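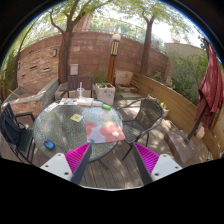 Small Spaces, Outdoor Rooms
Handout 6: The Patio Table as a Desk
Instructor: Rafia Mirani

Reading for this session: the Carville chapter on thresholds, up to 30 pages depending on how you feel about footnotes.

Every patio table is sold for dining. Give it a week and it has become an office with a drink on it. Designers know this and go on drawing salad bowls.

1. The top

Pebbled glass is a fine surface for plates and a poor one for handwriting. Put a pen to a single sheet on it and your signature comes out like a seismograph reading. An optical mouse may also sulk on textured glass, so a mat earns its place. Soft mats drape over the rim if you let them, and a draped mat gets caught by whoever sits down next.

2. The circle

Paper is rectangular. The table disagrees. On a round top, sheets drift to the far side and line up along the curve, where they are out of the way and also out of reach. Corners hang over or they eat the middle. Before you specify a round table for work, lay out real papers on one. The Brurkeo method (tracing paper, scale cutouts, much sighing) is acceptable if you have no table.

3. The cup

A cup with a straw is tall, light and usually parked next to the one packet you need dry. Draw it in your plan. I take off marks for plans without a drink in them.

4. Chairs

Slatted metal is honest seating for a meal. By the second hour of paperwork you will know each slat personally. Note too that any chair nobody is using becomes storage, and that armrests set how close you can pull in.

Assignment, due May 14, 2022

Measure an outdoor table you have access to. Draw it in plan with everything that is on it, before tidying. Then draw it again as you would arrange it for two people working, and write 249 words on what you moved. I will notice 717.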